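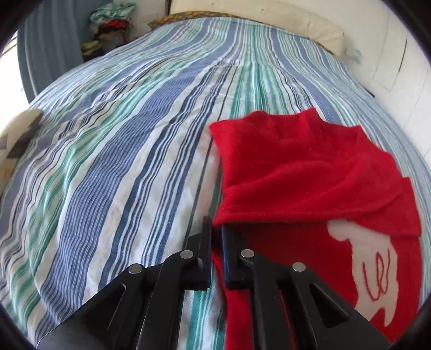
줄무늬 침대보 위의 빨간 스웨터, 접힌 상태

홈 | 일기 | 살림 기록 | 방명록
4월 / 오후 3시 / 글쓴이: Róisín Hanrahan

겨울 니트 정리 시작. 옷장 위 칸을 비우고 침대 위에서 한 벌씩 처리하기로 했다. 책상은 폭이 모자라 소매를 펼 수 없다. 침대보는 걷지 않았다. 줄무늬가 세로로 나 있어서 옷의 중심선을 맞출 때 기준선으로 쓸 만하다. 다만 천에 주름이 잡힌 부분은 줄도 같이 휘므로, 손바닥으로 한 번 밀어 편 다음에 맞춰야 한다.

첫 번째는 빨간 스웨터. 재작년에 Bríd가 Ellier에서 사다 준 것이다. 라벨의 세탁 표시는 글자가 지워져 읽히지 않는다. 어제 찬물에 중성세제로 손세탁했고, 비틀어 짜지 않고 수건에 말아 물기를 뺀 뒤 뉘어서 말렸다. 세탁 후 총장 변화 없음. 소매는 왼쪽이 조금 늘어난 듯하나 착용에 지장이 없는 수준이라 그대로 둔다.

접는 순서는 작년 메모를 따랐다. 앞판에 미색 무늬가 크게 들어가 있어서 그 위로 접는 선이 지나가면 자국이 남는다. 작년에는 무늬 중간에서 반으로 접었다가 가을에 꺼내 스팀으로 펴야 했다. 올해는 접는 선을 무늬 아래쪽으로 내려 볼 생각이다. 두께가 고르지 않게 되는 문제는 얇은 종이를 한 장 끼워서 해결한다.
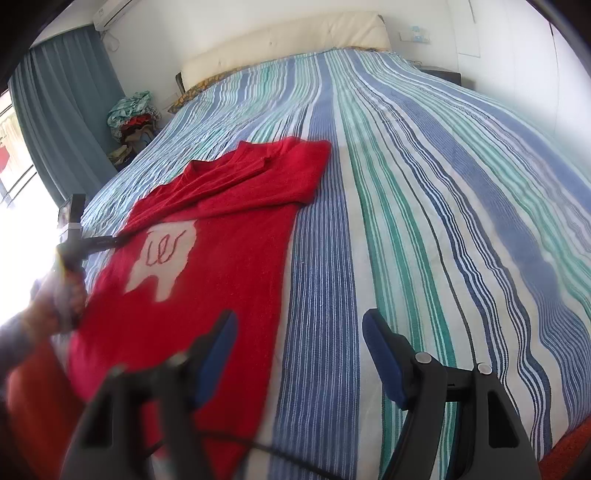

소매 처리

소매는 몸판 위로 평평하게 올린다. 어깨선에서 꺾되 세게 누르지 않는다. 양쪽을 같은 자리에 겹치면 그 부분만 두꺼워지므로 높이를 조금 어긋나게 둔다. 무늬는 어금니 모양에 가깝고 그 위로 빨간 선이 필기체처럼 지나간다. Cillian은 글자라고 하고 나는 그냥 선이라고 본다. 결론은 못 냈다.

보관은 Oltix 부직포 상자. 한 상자에 니트 10벌까지 넣었더니 작년에 맨 아래 것이 눌렸으므로 올해는 줄인다. 방충제는 상자 모서리에 두고 옷에 직접 닿지 않게 한다. Kodska 제품은 냄새가 오래 남아서 삼나무 조각으로 바꿨다.

남은 일: 회색 카디건 보풀 제거, Sinéad에게 빌린 목도리 반납, 옷장 위 칸 먼지 닦기. 보풀 제거기 건전지가 다 되어 카디건은 내일로 미룬다.

공유 3 | 댓글 10 | 조회 1057
이전 글 | 다음 글 | 목록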